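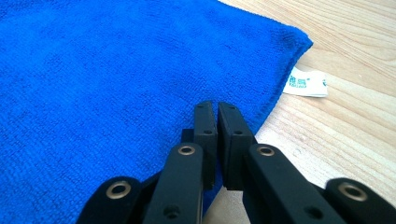
Oksana Harasym asked, after reading the first draft of this checklist, whether we really need to inspect the hand grippers before every block of towel folding, or whether once a morning would do. She pointed out that the checks eat into the time people have for demonstrations, and that the policy we train at the end seems to forgive quite a lot. It was a fair question, and it is the reason the comments below have grown so long.

My reply is that the November set taught us otherwise. We had 2,000 demonstrations for the Hurno folding study, and when we trained on all of them the policy finished 71 percent of its test folds. Aoi Ikeda then went back through the inspection sheets and took out every block recorded with a gripper that had failed a check or had no sheet at all. The smaller set did better, and most of the gain was in the first grasp at the hem. So we check before every block, and I hope the notes make it less of a chore.

HURNO TOWEL FOLDING – PRE-BLOCK INSPECTION
Revised April 2023

1. Fingertips
Both tips seated square, no wobble when pressed sideways with a thumb. Faces clean.
Comment: Lint is the usual trouble. Looped towels shed far more than the flat dishcloths we used in the Pomer trials, and a little fluff on one tip is enough to let a hem slide out. Wipe with a dry cloth, please, and keep the alcohol for glue or tape marks.

2. Linkage and pivots
Open and close ten times, slowly. Movement even on both sides. Bushings flush with the arms.
Comment: If one side lags, write down which one before you fix it! A gripper that closes unevenly pulls the cloth to one side, and the person holding it makes up for that without noticing. Then the policy learns the correction too, and uses it on a gripper that is perfectly straight.

3. Pinch points
Fingers and sleeves clear of the linkage before closing. Long hair tied back.
Comment: The outer links are where people get nipped, usually while passing the gripper to someone else. Hand it over with the jaws open.

4. Table
Dry, nothing sticky, no splinters along the grain. Old scratches are fine if they feel smooth.
Comment: Run your palm over the whole top. A snag the size of a pinhead will catch a loop and drag the towel.

5. Towel
Flat, no loose threads at the hem. Care label left on.
Comment: Several people have asked about cutting the labels off, and I do understand, they get in the way. But towels in real homes have labels, and we want the policy to meet them. If the label is lying outside the hem, leave it as it fell and tick "label out" on the sheet.

6. Camera view
Both tips visible, lens clean, mount tight.
Comment: Aoi found that a loose mount was the hardest fault to spot afterward – the picture drifts so slowly that each clip looks fine by itself. Compare with the reference print taped inside the Bakilana cabinet.

7. Breaks
Stop after 30 folds or 20 minutes, whichever comes first.
Comment: Sore wrists make for clumsy closing, and we would much sooner have a short block than a tired one.

Any item marked "fail" means the gripper goes on the Grovden shelf with its sheet tucked under it, and you start the block with the spare. Blank sheets are in the top drawer, and finished ones go to Aoi.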